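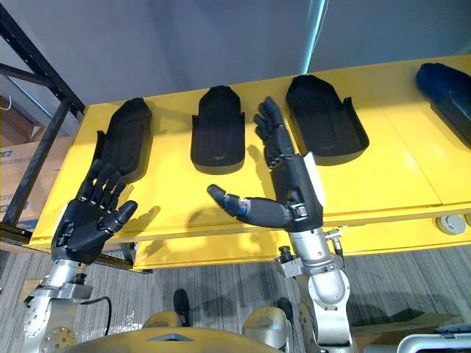 A reader wrote in after the June walk-through to ask whether the bathroom cabinet is really such a bad home for pills, given that everybody's grandmother kept them there and lived to a ripe old age. It's a fair question, and I've answered it under the first item.

Medicine Storage Checklist, Skidberg Residence
Checked 2026-07-17, Apartment 1201
Form 793, with comments

1. Medicines kept in a cool, dry place: NEEDS WORK
Grandmothers are a hardy bunch, but steam from the shower creeps into bottles every time they're opened, and tablets don't care for it one bit. Most of the daily pills have moved to the hall closet, and I was so pleased to see that! Two bottles are still over the sink. Please bring those along too when you have a minute.

2. Everything in its original container with a readable label: OK
Lovely work here. The weekly pill organizer is fine, of course, as long as the bottles it was filled from are kept nearby (and your pharmacist is happy for those particular pills to come out of their packaging, as a few shouldn't).

3. Expired or stopped medicines set aside: NEEDS WORK
I found four items past their date, among them a cough syrup that I suspect has seen several winters. They're in a paper bag by the door. The Skustberg pharmacy has a take-back box just inside the entrance, so please drop them there and don't pour anything down the sink.

4. Current medicine list posted: OK, WITH A NOTE
The list on the refrigerator is neat and up to date for prescriptions. It leaves off the allergy tablets and the vitamins, though, and I'd love to see them added. Over-the-counter things and supplements can interact with prescriptions just as well as anything else can, and a pharmacist can only check what's on the page. 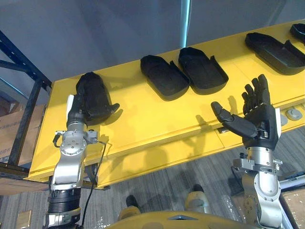 5. Refrigerated medicines stored correctly: OK
The eye drops were on the middle shelf, away from the freezer compartment, with the leaflet tucked in beside them. The little Anico thermometer was reading inside the range on the label.

6. Out of reach of visiting children: NEEDS WORK
The closet shelf is nice and high, but the pill organizer sits on the kitchen table all day, and it doesn't have a locking lid. Begović Hardware carries small lockboxes with a dial, if keys are a nuisance.

7. Poison control number by the phone: OK
In nice big numbers, too.

Follow-up: items 1, 3 and 6. No need to wait for me on any of it, and if a label is puzzling you, call the pharmacy before the next dose. They'd much prefer a phone call to a guess, and so would I.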